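Packing bench, Danduvach room - notebook, February

Carrying on with the mixed small goods for the Wikach parcels. Pink cloth is on the table again, one large brown carton at the back, things to go in laid out in front of it. Started at 9.40.
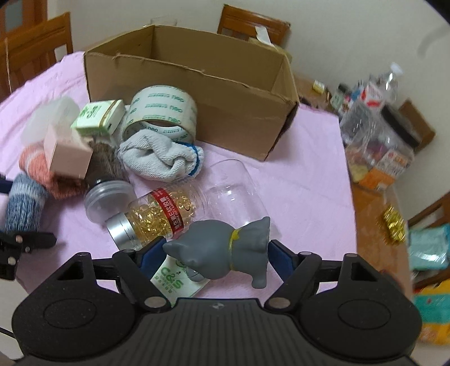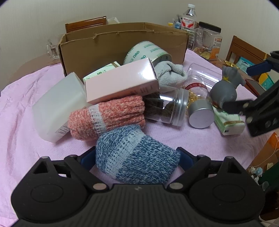
Grey cat figurine in the first, socks and small boxes in the second.

Page last changed: February, 16:15

The cat. It has a thin yellow collar and a flat base, and it is an awkward shape to wrap. Ears are the weak point. Last month's one went in standing up and came back from Zostell with a chip out of the left ear, so from now on figurines go on their side with something knitted under the head. Don't put tape straight on the figure, it lifts the finish. Tape on the wrapping only.

Socks. The blue and white one and the red and white one are both marled, with a paler band across. They work well as padding if they are rolled fairly tight. Folded flat they slide about and end up at the bottom of the carton. I tried both ways this morning and will stay with rolled. The white knitted piece with the blue stripe at the cuff was still in a bunch by the tape and needs folding before it goes anywhere.

Small boxes. The long pale pink one and the white and green one should lie flat along one side of the carton. If the pink one is stood on end it gets in the way of the flaps. Not settled yet where the translucent plastic container goes. It takes up a lot of room for what it weighs. Could go in last, open side down over the cat, but I want to try that with the lid seam taped before I write it into the sheet.

Tape. We are on the wide clear roll with the green lettering. It sticks well enough on brown board, less well on the shiny boxes. Munasinghe order is in for more, item 462 on the list.

Carton. Corners on this size are getting worn from being used over and over. Fine for trials on the bench, not for sending. There are 26 new ones flat under the window - use those for anything that leaves the building.

Weights: trial parcel without the plastic container came to just over 91 on the old scale, which reads in ounces. Convert before it goes in the Wikach sheet.

To do
- fold the white piece
- re-do the trial with the container in, 4 drops from bench height
- ask Zostell what they want done about the chipped one
- new blade for the tape cutter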